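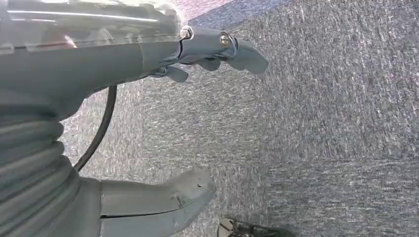

Cable and hand notes for the shared shop
Compiled by Marek Urban, last revised February 6, 2024

Slack first, ties second. Run the arm by hand through its full reach before any cable is fastened, and mark the point where the cable goes tight. Add slack at the wrist until the mark no longer pulls. A tie placed on a cable at rest will be in the wrong place when the wrist rolls.

A hanging loop is acceptable if it stays clear of the finger joints in every pose. Check it at full wrist roll in both directions. If the loop can reach a hinge gap, shorten it or move the anchor up the forearm. Spiral wrap stiffens a thin cable more than expected; use fabric sleeve on anything that has to bend at the wrist.

Clear covers. Wipe with a damp microfiber cloth and a drop of dish soap. No window cleaner, no alcohol. Thin film covers ride up toward the hand during long runs. Pull the cover back until its front edge is clear of the wrist joint, then tape the rear end only. Taping both ends makes it bunch.

Finger screws. Snug with the short driver, then paint a line across the head and onto the housing with a marking pen. A broken line at the next check means the screw has backed out. Use removable threadlocker on metal-to-metal threads. Keep it off plastic, where it can cause cracking around the hole. Estela Ledesma keeps the torque values on the card inside the lid of the Skadley driver set. Put the card back.

Carpet. Short pile sheds lint, and lint packs into the gaps between finger segments. Dry brush, then a vacuum with the crevice tool held off the surface. Compressed air drives it further in. Do not set the hand down on the floor during a battery change. Closed shoes within reach of the arm.
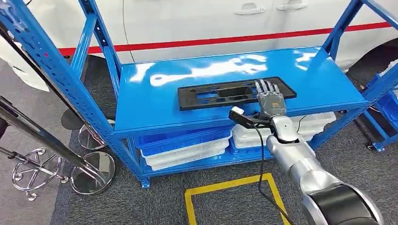

Shop Notes, Vol. 3, p. 30

Shelf as a work surface. Slotted blue uprights are easy to level if the beams are seated before the weight goes on. Tap each beam down with a rubber mallet and check the corners with a short level. The small square feet sink into carpet under load, so level again after the bins are in.

Glare. A glossy shelf throws the overhead lights straight back at the camera, and a flat black part on top of it gives poor edges wherever a white streak runs up to the outline. Things to try, in this order: turn off the nearest row of lights, lower the exposure, put down a sheet of matte vinyl. Ulises Quiroga prefers the vinyl and skips the first two. It shifts unless taped at the corners.

Thin panels with cutouts. Take the grasp point from a solid edge. Cutouts move the balance point, so find it on a straightedge beforehand and write it on the part drawing. Approach from the end with the fingers open and close slowly. If the panel skates on the slick surface, reduce closing speed before adding grip force.

Bins. Keep the heavier stacks on the lower level. Stack by color only if the contents match the color; mixed stacks were the cause of most wrong picks in August.

Floor tape. Yellow vinyl tape lifts from carpet at the corners first. Cut the corners square and butt them, do not overlap. Press with a seam roller. Gaffer tape holds longer and leaves less residue. After moving a shelf, pull up the old outline the same day.

Brackets. Anything that sticks out past the hand has to be in the collision model, including its cable. Measure to the farthest point of the device and add 3 cm. Re-measure after any bump. Leandro Benítez has the bracket file, current revision only.

Spare sleeve and tape: Dosthorpe cabinet, second drawer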